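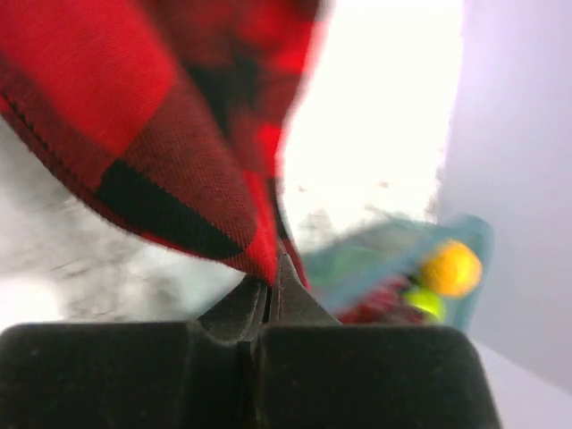

Planner sync, November, my notes again (sorry, I type fast and spell badly). Kobina went first with the grasp scorer. He wants it to favor hems, and the red-and-black plaid pinched in the jaws is the kind of fold he means! Lucinda asked if Nikov can replan in under 100 ms with the wrist stream on. Kobina says about 20 percent of calls go over. We agreed to log those first.

To do: Lucinda patches the Ferero driver, I rerun the 14 failed logs.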